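The Long Way Back to Paper

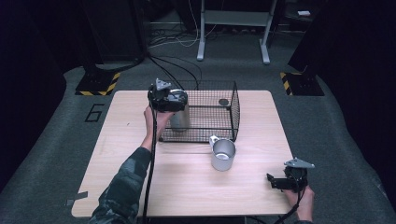 I had promised myself a proper August this year, the kind with a porch and a stack of novels and no glowing rectangle anywhere near my pillow. Well, you can guess how long that lasted (5 a.m. on the first morning, thumb already scrolling, coffee not yet made). So when my neighbor pressed a battered copy of Galldale into my hands and told me to quit fussing and read it, I did as I was told.

Henok Negussie wrote the book over three winters in Pomville, and I think the cold got into it, in the best way. It follows a family who run a ferry across a lake that is slowly drying up, and for long stretches very little happens. People mend nets. Somebody's aunt comes to stay and won't leave. I was 20 pages in before I noticed my shoulders had dropped, and I read until supper, which in our house is saying something!

After that I went straight to Shiyu Meng, whose slim story collection Drullenura has been on my shelf since goodness knows when. Her people are always on trains, usually through the Sauerland in the rain, usually with the wrong suitcase. The title story is my favorite, though my sister prefers the one about the piano tuner and we've had words over it.

Neither book will tell you how to feel about the news. I still read the news, by the way, once a day after lunch, sitting up straight at the kitchen table like my grandfather did with his paper. The phone spends the evening in a drawer with the batteries and the birthday candles, and I'm halfway through Galldale again, reading the ferry chapters out loud to the dog.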